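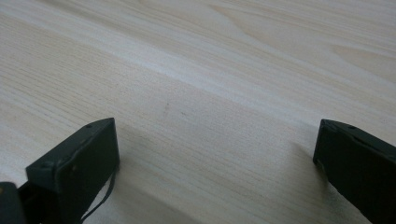 Week 6 Handout: Looking After the Hand-Held Gripper

Bench Automation, Estdale Technical Center
Section notes for April 7, 2022

Before we start

Bring your bench notebook and a pencil to this one. We'll be on the hand-held grippers for the whole session, and by the end each pair should have one cleaned, checked, zeroed and signed back onto the rack. If you missed last week, read the Protbridge sheet on finger blocks first (it's short, I promise), otherwise the part about seating won't make much sense.

I like to start every check with the fingers wide open over a bare patch of table. Wood is fine, and the pale tabletops are my favorite for this because dark fingers stand out so well against them. You want the two blocks well apart, nothing between them, and both hovering just above the surface at about the same height. Get used to that view. It's the one you'll come back to after every adjustment, and after a while you'll spot a crooked finger before you've picked up a tool.

1. Wipe down

Dry cloth first, then a damp one, then dry again. Don't spray anything straight at the gripper — put it on the cloth. Go along the inner faces of the fingers, then the tops, then the corners, where the grime likes to hide. A bit of scuffing and lighter wear on the corners is normal and you can leave it alone. What I don't want to see is a raised burr or a chip on an inner face. If your fingernail catches on it, that finger goes in the repair tray and you take a spare.

Wipe the table too! A crumb under a fingertip will throw off your zero and you'll spend half an hour blaming the software. Faint marks that won't come up with the cloth are okay. Run a finger over them, and if you can't feel anything, move on.

2. Screws and recesses

Each finger has small round recesses in it. Look into every one with the flashlight. Dust packs down in there and then the driver doesn't seat properly, and that's how we end up with rounded screw heads (ask me how many I drilled out over winter break, or please don't). Use the soft brush, then a puff of air.

Now check tightness on whichever recesses hold a screw. Hand driver only, two fingers on the handle. You're feeling for movement, and you stop the moment it resists. If a screw turns freely, take it out, clean the thread, and put it back snug. Write down which finger it was, left or right as you hold the gripper, because a screw that works loose twice in a month gets a new one from the Tipoki drawer.

3. The cable

Follow the cable with your hand from one end to the other. You're looking for flat spots, kinks, and any place where the jacket has gone shiny from rubbing. Then open and close the fingers slowly, all the way, and watch it the whole time. It should move with some slack and never get pulled tight or pinched.

If it hangs into the gap between the fingers, re-route it before you go any further. I know it looks harmless. A loop of cable in the gap will sooner or later get grabbed along with the part, and then you have two repairs.

4. Seating the fingers

Only do this one if you took a finger off, or if the open view looked wrong to you at the start. Loosen, push the block all the way home, hold it there, tighten. Then do the other side. Close the fingers gently on a strip of plain paper and tug. The paper should hold evenly along the face. If it swings around one corner, the block went in at an angle and you get to do it over (everybody does it over the first time).

5. Zero and travel

Plug in and open the Cilport panel. Close the fingers with nothing in between, let them rest for a second, and press Zero. Open all the way and read the width. Do that 13 times and write down every reading, including the ones you don't like. I'd much sooner see an honest messy column than a beautiful one.

After that, run the 40-cycle warmup and take one more reading. If it has drifted from your first column, go back to step 2, since a loose screw is the usual cause in our lab. If the screws are fine, look at the cable again.

6. Sign off

Fill in the card: rack number, your initials, what you cleaned, what you replaced, last reading. Every gripper gets a full teardown at 400 hours, so copy the hour count from the panel too. If yours is getting close, put a yellow tag on it and I'll pull it from the rack before the May sessions.

Back on the rack with the fingers open, please — closed fingers hide dirt, and the next pair will want a quick look before they plug in.

For next week

Read the section on finger pads in the Protbridge sheet and bring your column of readings. We'll plot them together, so make sure somebody else can read your handwriting.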